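Who gets counted: notes on eligibility in reparations schemes

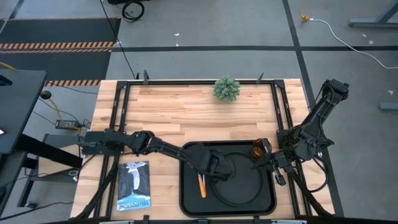
The first decision in any reparations scheme is who can apply, and it is usually taken early, by people in a hurry, before anyone knows how many applicants there will be. I have spent most of July reading the paperwork of one such scheme, the Borkamthorpe land settlement, and I want to set down how its eligibility rules work, since almost everything that went wrong later can be traced to them.

Some background. Borkamthorpe was a farming district cleared in two stages to make way for a reservoir and the managed forest around it. The first stage removed tenants on the valley floor. The second removed households on the slopes, including the whole of Fultden, a settlement that had no formal leases and appears on the survey maps as grazing. Decades later a change of government brought an inquiry, the inquiry recommended compensation, and an office was set up to pay it. The office had a director, a small legal staff and a fixed sum of money that was never increased.

The rules defined an eligible person as someone who had been "in lawful occupation of a dwelling or holding" on the date of the first clearance order. Three words in that phrase do most of the work: lawful, occupation and dwelling.

Lawful

Lawful occupation was to be shown by a lease, a rent book or an entry in the estate ledger. For the valley floor this was manageable. The estate had kept its ledgers well and they had survived. For Fultden it was close to impossible. Families there held their plots by custom, confirmed each spring at a meeting at which boundaries were walked and disputes settled. Nothing was written down, and until the clearance nothing had needed to be.

The office did allow an exception. Where no document existed, an applicant could submit two sworn statements from people who had known the household at the time. The difficulty is that the statements had to come from people who were not themselves applicants. In a settlement where every household was removed, every surviving adult witness was also a potential claimant. A person could testify for a neighbour or claim on their own account, and the guidance notes say in so many words that they could not do both.

I have not found any evidence that this was intended as a barrier. The drafting file suggests it was copied from a statute on the probate of lost wills, where the purpose of an independent witness is obvious. Carried over into a case of collective removal, the same rule disqualifies most of the evidence.

Occupation

The date chosen was that of the first clearance order. Households on the slopes were not removed until the second stage, and in the interval some had already left. The access road was closed after the first stage and the school went with it. A family that moved out between the two orders had not been evicted in the sense the rules required, as the second order had not been served on them. They had been in occupation on the reference date, so in principle they qualified. In practice the office asked for proof that the loss of the home had been "a direct result of an order", and a family that had gone before its own order was issued could not produce one.

Rakiya Onuoha's essay on this point is the best thing I have read on the settlement. She argues that the scheme treated removal as an event when it had been carried out as a process, and that the households with the least money left first because they were least able to live without the road. If she is right, the rule sorted applicants in reverse order of need. I would like to see the income figures before going quite that far. The rent ledgers only cover the valley, so her claim about the slopes rests on oral accounts, and these were collected mainly from families who stayed nearby. People who moved a long way off are thinly represented. She says as much in a footnote.

Dwelling

A dwelling was a structure with a hearth. This definition came from the old rating law and was applied without change. It excluded summer huts, which is perhaps defensible, and also excluded the shared houses at the upper end of Fultden, where several families slept in separate buildings and cooked in one. The office counted one hearth, therefore one dwelling, therefore one award. That award went to whoever was recorded as head of the household, and the remaining families were told to settle the division among themselves.

The consequences for women were considerable. An award was made to one named person. Widows could inherit a claim but had to show a registered marriage, and customary marriages had not been registered. Unmarried daughters who had worked a holding for years had no standing at all if a brother was living, wherever he happened to be living.

The numbers

The office closed its books having received roughly 500 claims and paid 200 of them. I give those totals with some caution. They come from the final report, and the report does not say how it treated claims that were withdrawn, or claims by several heirs of the same person. The register itself may be more helpful, but only part of it has been deposited and the index is by reference number. Matching reference numbers to names requires a second volume, which the archive lists as "not located".

It is tempting to read the gap between claims received and claims paid as a measure of injustice. I don't think it can carry that weight. Some claims were plainly outside any sensible scheme, such as those from contractors who had lost work when the reservoir was finished. Others were duplicates. And the more serious exclusion is not visible in the totals, as people who were advised that they would fail did not apply. There was an advice desk for exactly that purpose. Its daybook records the names of callers and, in the last column, either a form number or a dash. I have only been through one of the books so far and there are a great many dashes.

Comparison with Gulik

The usual comparison is with the Gulik scheme, which was drafted a few years afterwards and is often described as having learned from Borkamthorpe. It did in certain respects. Gulik dropped the requirement for documentary title and replaced it with a presumption: anyone whose family name appeared in the parish or school records of the cleared area was presumed to have lived there, and it was for the office to show otherwise. Claimants could testify for each other. Awards were made per adult.

The effect on cost was large and predictable. With the same kind of fixed fund and far more successful claimants, each award was small. Several recipients said publicly that the sum was insulting, and a group of former residents at Matar, on the edge of the Gulik area, returned theirs. So a wide definition of eligibility has its own price if the fund stays fixed, and it falls on the people who would have qualified under the narrow one. I have seen this used as an argument for narrow definitions. A better reading is that the size of the fund and the definition of an eligible person should not be decided separately. In both schemes the finance ministry settled the first before anyone had drafted the second.

There is also the matter of collective loss, on which Gulik did no better. The Fultden boundary meeting was an institution. It allocated land, settled quarrels and looked after the spring and the track. When the settlement was removed it ceased to exist, and no individual award could be made for it because no individual had owned it. The inquiry had recommended a communal fund as well as household payments. The office's governing statute contains a section for it, one sentence long, giving the minister power to make regulations. No regulations were made. The section was never repealed, and as far as I can tell it remains in force.

Sources and gaps

I have used the final report, the guidance notes in their second edition, the drafting file and one of the three surviving daybooks from the advice desk. I have not seen the first edition of the guidance. The second contains a list of amendments, one of which is described only as "para. on witnesses revised", and I would very much like to know what that paragraph said before. If it permitted claimants to testify for one another, then the rule about independent witnesses was a deliberate change and my remark above about careless copying is wrong.

If anyone reading has a copy of the first edition, or knows of a library that holds one, please get in touch through the contact page. The remaining two daybooks are next, and I will post the tally of forms and dashes when both are done.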